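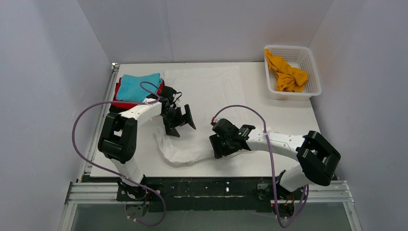 Cloth folding with two arms remains a difficult task to evaluate, as a trial may go wrong well before the final fold is attempted. This report by Sena Laryea covers the second phase of the Julum project, which compared two ways of training a folding policy on the Prorness two-arm cell. The work focused on the flattening stage, in which the near part of a garment may still be rumpled while the far part already lies fairly flat. White cloth on a white table was retained as the hardest condition, and a stack of folded pieces topped with a bright blue one stayed within view of the policy throughout.

Method

The baseline policy, Salcedo, was trained on 1163 demonstrations of complete folds. The second policy, Sernari, used the same set plus 620 short recordings that began from a badly wrinkled state and ended once the cloth was smoothed. Both policies were trained for 2000 epochs with identical settings. Each was then tested on 70 trials, with the cloth dropped by hand from a fixed height before every attempt.

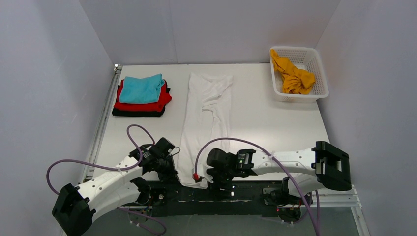
A trial was scored as a success when the garment could be folded without a person touching it. Trials stopped by the safety limit were scored as failures - this rule was fixed before testing began.

Results and limits

Sernari completed more trials than Salcedo with white cloth. With colored cloth the two policies performed at nearly the same level, which suggests that the short recordings helped mainly where edges were hard to detect. Most of the remaining failures involved sleeves caught under the body of the garment. Only one table height was tested, and lighting was not varied.

Submitted March 14, 2024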